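Zalness cell: setup and maintenance notes

Maintained by Špela Berisha. Last full check November 14, 2019. Ask Jouko Mustonen before changing anything on the base rail.

Layout

Two arms, left and right, bolted to the aluminum rail at the front. Each arm has a gripper and a wrist camera. The laundry basket goes behind the left arm and folded garments are stacked by the right wall. Wall covering and floor sheet can be swapped, but log the change in surfaces.txt.

Startup

Clear the floor sheet, then power the left arm, then the right. Both supplies are 24 V. Wait for the grippers to finish homing before starting the control script. If one arm fails to home, power down both and start over.

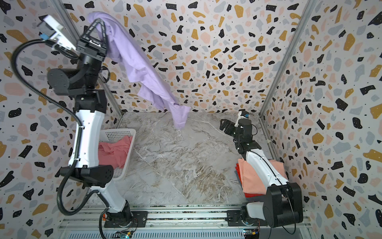 Cable conduit on the left arm should hang with enough slack for a full lift. Raise the gripper to its top position and turn the wrist both ways. If the conduit pulls tight at the elbow, move the lower clip toward the base and try again.

Every 200 hours

Check the base bolts and the rail bolts.
Wipe the camera lenses with a dry cloth.
Look for lint in the gripper jaws and around the wrist motors.
Reseat the connectors on the small boards near the bases, power off.

Known issues

Right gripper sometimes stays open after a restart. Rasmus Kalniņš replaced the lead in March and it happens less.
Camera calibration is lost if a wrist mount is loosened. Run calib_wrist again for that arm only.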